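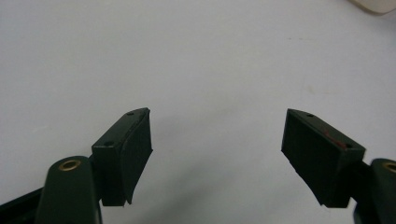 **Call for Participants: Liluscombe Winter Household Study**
Hegazy Institute for Housing Research
Issued Oct 22, 2020

The Hegazy Institute for Housing Research invites renters in Liluscombe and the Flinaslow district to take part in a study of how homes are heated during the winter months. The study concerns indoor temperature, heating costs and the everyday decisions people make about which rooms to heat and when. Applications are open now and will be accepted until the places in each building group have been filled.

## Purpose of the study

Most of what is known about winter heating in the region comes from utility records. Those records show how much fuel a building used in a given month. They do not show whether the bedroom was warm enough to sleep in, whether a tenant kept one room closed off to save money, or whether the thermostat was in a place where it could read the temperature properly. In buildings with a single shared boiler, the records say nothing at all about individual apartments.

An earlier survey carried out by the Institute received replies from 539 renting households. Of these, 321 reported that at least one room in the home was regularly too cold to use in winter. The survey was conducted by mail and asked people to recall the previous season from memory. The present study will follow homes while the cold weather is under way, using a small temperature logger and a short written diary kept by one adult in each home.

The findings will be used in a public report on rental housing conditions and in a set of written recommendations on heating standards. The study is not an inspection. Institute staff will not assess the condition of any home for enforcement purposes, and taking part will not lead to a report being made to a landlord or a building department.

## Who may apply

Applicants must meet all of the following conditions:

- Be 18 years of age or older.
- Rent the home in which they live, whether from a private landlord, a housing association or a public agency.
- Live in Liluscombe or the Flinaslow district and expect to remain at the same address through the end of February.
- Be able to keep a written diary in English or Spanish, or have another adult in the home who can do so.

Only one person per household may enroll. Roommates who hold separate leases at the same address are treated as one household and should agree among themselves who will keep the diary.

The Institute particularly wishes to hear from people who live in basement apartments, in rooms above stores and in homes heated mainly by electric space heaters. These homes were poorly represented in the earlier survey. Previous participation in that survey is neither required nor a bar to applying.

Homeowners are not eligible for this study. People who live in dormitories, nursing homes or short-stay lodging are also not eligible, as heating in these settings is managed under different rules.

## What participation involves

The study runs for nine weeks. Each household will receive a package by mail containing a Stullero temperature logger, a printed diary, a wall card with instructions and a prepaid return envelope. No visit to the home is required at any point.

**The logger.** The logger is a battery-powered unit that records air temperature and humidity. It should be placed on a shelf or table in the room where the household spends the most waking time, away from direct sunlight and from any radiator or heater. It does not record sound or pictures and does not connect to the internet. Once it has been switched on, it should be left in the same place for the full period. If it must be moved — for cleaning or repairs, for instance — the date and time should be noted in the diary.

**The diary.** Entries are made on two days each week, one working day and one day off, as chosen by the participant. Each entry asks which rooms were heated, what kind of heating was used, how comfortable the home felt and whether anything unusual happened, such as a power failure or a boiler repair. There is space for remarks, and participants are welcome to use it or to leave it blank.

**Heating bills.** Participants who pay for their own heating are asked to supply copies of their bills for the study period. Account numbers may be covered or crossed out. Participants whose heating is included in the rent need only state this on the enrollment form.

**Closing interview.** A telephone interview will be held after the logger has been returned. Interviews may be scheduled in the daytime or in the evening. Participants may decline to answer any question.

Participants should continue to heat their homes exactly as they otherwise would. No one is asked to turn the heat down or up, to buy equipment or to change a daily routine. Anyone whose heating fails during the study should contact the landlord or the appropriate city service in the usual way, as the Institute is unable to arrange repairs.

## Compensation

Each household that completes the study will receive $100, paid by check or prepaid card according to the participant's preference. Half of this amount is paid after the midpoint diary pages have been received and the remainder after the closing interview. A household that withdraws after the midpoint keeps the first payment.

Missed diary entries do not reduce the amount paid, provided that the logger has been returned. Loggers that are lost or damaged in the mail are not charged to the participant. Payments may count as income for certain public benefits, and applicants who receive such benefits may wish to check with their caseworker before enrolling.

## Privacy and consent

Participation is voluntary. A consent form is included with the enrollment form and must be signed before any materials are sent. Participants may withdraw at any time by telephone or in writing, without giving a reason. They may also ask that the information already collected be destroyed, up to the date on which names are separated from the study records.

Names and addresses are stored apart from diary and logger data. Published results will describe groups of homes, and any diary remark that is quoted will be checked to remove details that could identify a person or building. Landlords will not be told which of their tenants have applied. Information will not be sold or passed to utility companies.

## How to apply

Enrollment forms may be requested by telephone or picked up from the Institute's front office in Liluscombe during posted business hours. Paper forms are also available at the Flinaslow district office. Large-print forms and Spanish-language forms can be supplied on request, and staff can complete a form over the telephone for applicants who prefer this.

The form asks for:

1. The applicant's name, mailing address and a daytime telephone number.
2. The type of building and the floor on which the home is located.
3. The main source of heat and any additional heaters in regular use.
4. The number of people who normally sleep in the home.
5. The preferred language for the diary and interview.

Completed forms should be returned by mail or placed in the drop box at the front office entrance. Envelopes should be marked "Winter Household Study." Please do not include heating bills with the form — these will be requested later, together with the midpoint diary pages.

Places are divided among building types, so meeting the conditions above does not guarantee selection. All applicants will be notified by letter of the outcome. Those who are not selected may ask to be placed on a waiting list and will be contacted if a household in the same building group withdraws before the loggers are mailed.

Selected households should check on receipt that the number printed on the logger matches the number on the cover of the diary. If the two numbers differ, the logger should be left switched off and the study office notified by telephone, and a replacement set will be mailed.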